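Sun Protection Hats for Young Children: Brim Geometry, Shade and Storage

Project report, Textiles and Materials course
Authors: Vaida Laur, Mandla Buthelezi, Carter Gagnon
Supervisor: Mackenzie Charbonneau
Submitted Monday, August 5, 2024

1. Background

Children's sun hats are sold in three common shapes: the baseball cap, the legionnaire cap with a neck flap, and the bucket hat. The bucket hat is the most popular of the three at the Reraldale day care center, where parents supply the hats and staff put them on before outdoor play. The center asked our course whether the shape of the brim matters more than its width. The question was passed to our group in April.

A brim shades the face only if it holds its angle. Soft cotton brims lose that angle with washing and with being stuffed into bags. We therefore treated the project as two linked problems: how much shade a brim gives when new, and how much of it is left after ordinary use.

2. Hat types considered

Plain and decorated hats were both included. Decoration is usually placed on the crown, where it has little effect on shade. Sewn-on parts do add weight and can pull the fabric to one side, and they make the hat slower to dry.

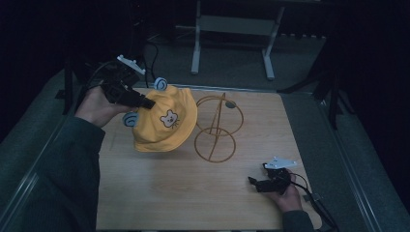

3. Method

We used 19 hats, all in toddler sizes, bought secondhand or lent by families. Each was placed on a foam head form under a fixed lamp. The lamp was set at two heights, one for midday sun and one for late afternoon. Shade was recorded as the share of a printed grid on the face and neck that stayed dark. Each hat was read three times per lamp height and the middle value was kept.

The hats were then washed six times in a household machine at low heat and air dried. After each wash they were stored overnight in one of two ways: folded flat in a drawer, or placed over a stand. Trevor Ouellet, the course technician, built the lamp rig and checked its height before every session.

Brim droop was measured in degrees below horizontal at the front, back and both sides. Fabric weight was taken from a cut sample where the owner allowed it, and otherwise estimated from the label. Fabrics of up to 200 grams per square meter were classed as light.

4. Results

Width was the stronger factor at midday. In the late afternoon position the brim angle mattered more, and narrow brims that drooped slightly did as well as wide brims that stood out flat. Baseball caps left the ears and neck exposed at both heights.

After washing, the light fabrics changed most. Drawer storage produced a crease across the front brim that did not come out when the hat was worn again. Hats stored on a stand kept a more even droop – the difference was clear for light fabrics and small for heavy ones. Topstitching in closely spaced rings reduced the change in both groups.

In total we logged 282 droop readings. A few from the second session were discarded after the head form was found to be loose on its base.

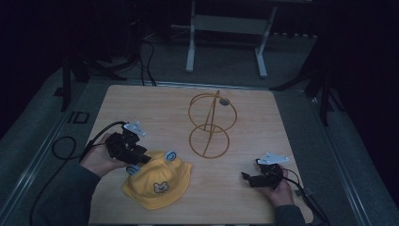 Does a stand have to match the size of the hat?

Within limits. The support should fit inside the crown without stretching it, and the brim should hang clear of the surface below. A stand that is too narrow lets the crown fold over its top edge.

5. Limitations

The lamp does not reproduce scattered light from sky, sand or water, so the shade values are best used for comparing one hat with another. Fabric transmission was not tested. The head form does not move, and a two-year-old does. Secondhand hats also had an unknown washing history before they reached us.

6. Recommendations to the center

Ask for a brim on all sides. Prefer a firm or topstitched brim over a soft one of the same width. Dry hats in shape and store them on pegs or stands where space allows. Replace any hat whose front brim has a fixed crease.

A follow-up group could repeat the readings outdoors and add the chin strap as a variable, as several staff members reported that hats without one are removed within minutes.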